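# About the Jadonmont Handling Safety Laboratory

The Jadonmont Handling Safety Laboratory studies how robotic grippers fail, and how those failures can be found before a machine is placed near people. The Laboratory was established as a teaching and testing unit of the Jadonmont Technical School. It serves students in the school's automation program and a small number of outside firms that send us their handling equipment for review.

This page was last revised in May 2024.

## How the Laboratory began

The Laboratory owes its existence to an accident. In January of its founding year, a two-finger gripper on the Praston training line released a steel test cylinder during a routine transfer. The cylinder fell onto the edge of the conveyor, bounced over the low guard, and struck a student on the forearm. The student was treated for a fracture and returned to classes after three weeks. The line remained closed for the rest of the term.

The school's first report put the cause down to a worn finger pad, and the pads were replaced. When the line was restarted without students present, the gripper dropped the cylinder again on the thirteenth transfer. A second inquiry was opened under the direction of Domenica Hämmerli, then head of automation teaching, and its findings were quite different from those of the first.

The inquiry found that the controller accepted a grasp as complete as soon as finger travel stopped. It made no check on where the part sat between the fingers. A cylinder held by the fingertips alone and a cylinder held against the full face of the pads produced the same signal, and the arm then moved at the same speed in both cases. The inquiry also found that the guard had been lowered the previous year to make loading easier, and that the change had not been entered in the safety record. Two earlier drops had been noted by hand in the shift book and taken no further.

The full text of the second report is available from the school office on request. Students entering the program are required to read it in their first term, including the section on the shift book.

## What we do

Our work is divided between a physical test hall and a simulation group.

The test hall, known as the Drascombe Hall, holds the original Praston line, which was rebuilt with full-height guarding and an interlocked gate. Visiting equipment is mounted there and put through a standard series of 80 grasps. Any drop, slip, or unexplained stop ends the series. The equipment is then examined before any setting is changed, and the series starts over from the first grasp. Firms sometimes ask us to resume from the point of failure, and we do not do so.

The simulation group works with Prantl, a grasp testing environment written and maintained at the school. Prantl allows a gripper to be tested in positions that would be unsafe or wasteful to repeat in the hall. Its scenes can be given false colors and heavily simplified backgrounds, so that a vision-based controller is tried against surroundings it was not tuned for. Much of the group's time is spent on narrow grasps of upright cylinders, the same class of fault that led to the Praston accident.

A result obtained in Prantl is never accepted as proof that a gripper is safe. It is used to decide which grasps should be tried in the hall and in what order. This rule was adopted after a fault in our own software, described below.

## Our own failures

For a period of 36 days, Prantl ran with an incorrect friction value for rubber pads. The value had been carried over from an older file during an update. Grasps that should have slipped were recorded as stable, and three pieces of equipment were moved on to hall testing with a shorter list of cautions than they should have received. One of them dropped its load in the hall. The gate was closed and no one was hurt.

The Laboratory notified each firm in writing, withdrew the affected results, and repeated the work without charge. Friction values are now kept in a separate file that two members of staff must sign before it can be changed. A known bad grasp is also run at the start of each session, and if Prantl reports that grasp as stable, the session is stopped.

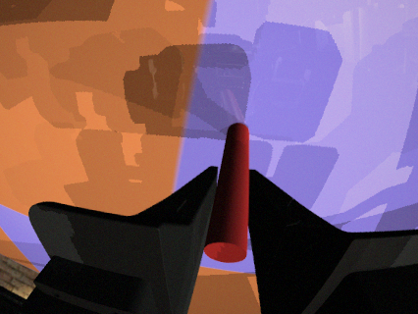

Domenica Hämmerli has asked that her own view of the matter be kept on this page. She holds that the friction error was the Praston accident over again, with a screen in place of a conveyor: a system had reported a good grasp, and the people reading the report had wanted to believe it. She considers the two-signature rule useful but would give it up before she gave up the bad grasp at the start of the session - a signature, in her words, "can be given by someone who is tired."

## Reporting a concern

Any student, staff member, or visitor may stop equipment in the Drascombe Hall at any time. A stop does not need to be justified at the moment it is made. It is entered in the safety record on the same day, with the name of the person who made it only if that person agrees.

Firms that have sent equipment to us and later see a drop or slip in service are asked to report it to the Laboratory, even where the cause appears to lie elsewhere. Reports should state the part being handled, the finger pads fitted, and the speed of the arm. Please do not replace the pads before writing to us.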